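Print | E-mail

Leave the screws where I can see them

August
By the Home & Hardware columnist, Wernora Ledger

Writing this fast, lamp in pieces on the kitchen table, one hand on a butter knife. It's a Standik desk lamp, three years old, and the switch has gone. Probably a two dollar switch. Can't get to it. The base is one smooth gray blob with no seam, no screw, no clip, nothing. There's a rubber pad on the bottom and I peeled that off hoping. Glue under it. More glue under the glue.

So here's my opinion and I'd like it on record before the butter knife slips. Things should show how they're held together. If there's a screw, put it on the outside. If there's a cable, let me see where it goes. If two parts meet, let me look at the place where they meet.

I know the argument on the other side. Clean lines. People like a smooth toaster. I've bought the smooth toaster! It photographs well, it wipes down with one swipe, and when the lever stuck I stood over it with a flashlight like a burglar and then put it out with the trash. The one before it was my mother's, four screws in the belly, and it got opened up every couple of years for crumbs and a new spring and went right back to work.

There's a kind of looks I've come around to and it's the looks of the hardware shelf. Brackets. Plates with a folded edge. Matte paint that's been rubbed a little. Used to be I'd have called that stuff ugly and hid it behind a curtain. Now I'd rather have it facing the room.

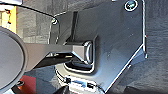

Photo: Traltulen

Dark gray metal, a bit scuffed, with a little silver screw up by the corner where the edge curves around. The end of the black bar seems to slot right into its bracket, and the bracket sits in its own pocket in the plate. I can follow that. I don't need a manual to see which piece meets which, and I'd know where to put the screwdriver first. Nice thin line of light down the rim of the flange too. Call that decoration if you want, I think it beats chrome.

Now compare my lamp. I could stare at it until supper and not learn a thing.

The scuffs matter to me as well. People are so nervous about scuffs. A friend keeps the plastic film on her range hood, has for years, it's gone cloudy and curls up at the corners and the hood looks worse than any scratch could make it. Take it off. A faint rub on a flat gray surface is fine. It's a thing in use. High gloss is what can't take it, gloss shows every thumb and every cloth you chase the thumb with, and then you're buying the special spray for $19 and apologizing to guests about your own refrigerator.

Same goes for cables. We had a stretch in our house of hiding every cord. Cords in channels, cords in boxes, a cord behind the bookcase that took two adults and an afternoon to get at when the radio quit. All for a wall that looks like there's no electricity in it. Who's fooled? Everybody knows the lamp plugs in. A thin black cable that runs in a loose curve from one place to another is fine by me. Tack it so it won't get caught in the door, and leave it out in the open.

Somebody will say safety. OK. Sure. I don't want a kid poking around in the microwave, and there are things that ought to stay shut. Put a warning on those, use an odd screw head if you must. But a desk lamp? A bathroom scale? A box fan? My Abella fan has a grille that snaps on with tabs, and the tabs break the second time you clean the blades (I've done it on two of them, same tab). One screw at the bottom would've saved the whole thing. What does a screw cost. Less than the sticker on the box telling me how quiet it is.

And price doesn't get you out of it. The lamp was $42, so you might say well, what did you expect. But the coffee grinder I looked at last month was $95 and I turned it over in the store and it was as blank as an egg. I asked where it opens. It doesnt open. The burrs wear down, I said, and got a shrug and a brochure.

What I do now, for what it's worth, is turn everything upside down before I pay. People stare. Kettles, clocks, step stools, a floor fan once, which was heavier than it looked. I'm looking for a screw. A plain one, that fits a driver I've already got in the drawer. If it's there I'm halfway sold and I'll forgive the color. If it's rubber feet and a glued seam it goes back on the shelf.

I've also stopped painting over hinges. Small thing, but whoever had this house before us painted every hinge and every screw slot in it, thick white, teh cabinet doors too, and I spent most of a winter picking the slots clean with an awl so I could tighten one door. It hangs straight now. The bare screws look good. Really, they look good, a bit of dull metal against all that white.

Back to the lamp. I've got the pad off and one edge of the base lifted maybe the thickness of a dime, and something in there just cracked that I don't think was glue. I can see a wire. Red. I'm going to get the other knife.

Print | E-mail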